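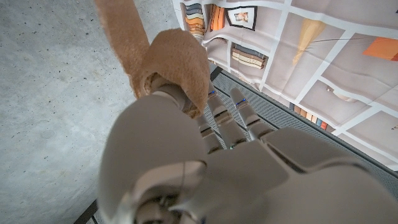 *Soft and caramel brown, over the concrete floor at Brastau.*

The lost property tables are out again at Brastau, and I spent far too long there this morning when I'd only gone in to ask about a glove. If you live in Plolum and you've been missing anything since the spring, go and have a look before the end of October, which is when the unclaimed stuff moves on.

The list had 208 entries when I got there. Last year it was 200, so we're getting slightly worse at hanging on to our belongings, or a little better at handing in what we find. Conall Keane keeps the list and he thinks it's the second one. He has it in a big ring binder with a page for each kind of thing, and umbrellas have needed a second page for the first time (I counted mine when I got home, and yes, one of them is probably in there).

Soft toys get their own page too, and they're the ones people come back for in a hurry. Conall asks for a color and a kind of animal and then whether it has anything wrong with it. A chewed ear will get your toy back faster than any receipt! One dad had driven over from Kunitz with a photo on his phone and went home with a rabbit under his coat.

What I really wanted to write about is the handbag, though. It's small, it's yellow and white check, and everybody who stopped at the table had something to say about it. The handle is rope, in a cream sort of color, and it looks like something you'd take to the beach with just your keys and a peach in it. I'd have bought it on the spot if that were allowed – it isn't, I asked.

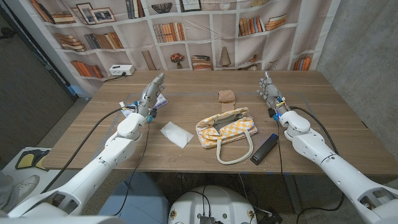

*The check handbag on the wooden table, lying on its side with its rope handle looped toward the front edge.*

The bag was on the list with no name against it. Américo Magalhães had the desk while I was there and he's fairly sure somebody will know it, because it's such a cheerful thing to lose. He remembers a straw hat a couple of years back that sat for the whole month and then had two different women in for it on the same afternoon. They sorted it out between them, but he's been careful since then to ask people to describe a thing before they point at it.

So if the bag is yours, please don't rely on having read this. You'll be asked something I haven't told you, like where you think you left it or what you usually carried in it.

The rest of the small stuff is exactly what you'd find at the bottom of anybody's drawer. There's a folded paper napkin, which I wouldn't have thought worth saving, but Conall's rule is that everything handed in stays until the end of the month and he won't be talked out of it. There's a weekly pill organizer in white and light blue, with the days printed on the lids. And then there's a tan nylon stocking, crumpled up behind the bag. One stocking. I have so many questions about where it was found, and the binder only says "hallway."

I also liked the stapler, a plain black one. The Brophy print shop two doors down has already been in to say it isn't theirs, which I take to mean they've had their own turned up here before. They do borrow things from Brastau and Brastau borrows things back, so I wouldn't rule it out completely.

Behind the table they've hung a printed cloth with bookshelves on it, all orange and brown and blue spines, and it does make the whole thing feel less like a storeroom. My neighbor walked right up to it to see what they had by way of thrillers. I won't say which neighbor.

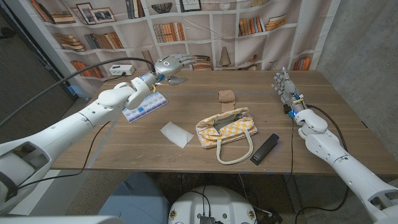

## If you're going along

The desk opens at 10 in the morning and closes for lunch, and it's quieter in the second half of the morning once the school run crowd has gone through. Go in by the side door, as the front one sticks in damp weather. Bring some idea of when you lost the thing, even if it's only "before the summer," as the binder goes by month inside each page.

You can claim for someone else if you bring a note from them. Phones, cards and keys aren't on the tables at all. They're kept in the office and you'll need to ask Américo for those, with some proof that you're you.

Anything still there when October is over goes to the Kunitz thrift store, apart from glasses, which are collected separately, and the pill organizer, which Conall says he'll hold a bit longer in case its owner has been away.

They'd also be glad of a few empty shoeboxes for sorting the small things, so if you've got any at home, drop them in while you're there. My glove wasn't on the list. I'm going back next week with the other one in my pocket, so they can see what they're looking for.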